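Open day helpers wanted – Trultham, 2024-11-07

I'm after 11 people to help us show visitors what we get up to at Baran. You'd spend 4 hours with me and Zawadi Rotich, picking things up with a hand-held gripper and letting visitors have a go. No experience needed, just patience and a bit of chat! Lunch is on us, plus £100 for the day.

It's ordinary household stuff on a table – chargers, small cartons, a box of floss picks with cartoon puppies on the lid.
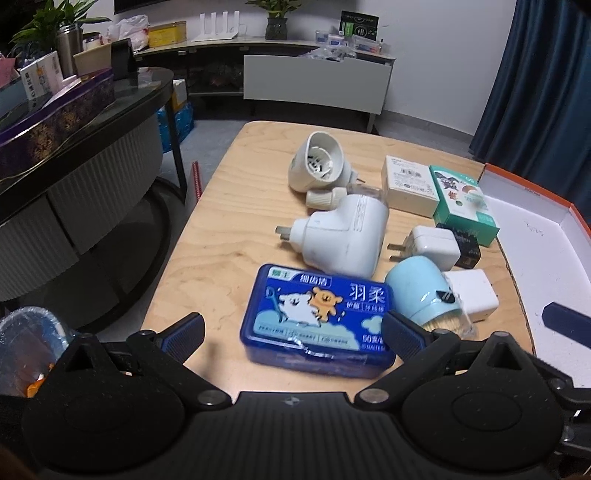 How to apply

Drop Sohail Dogar a few lines at the front desk and tell him if you'd prefer mornings or afternoons.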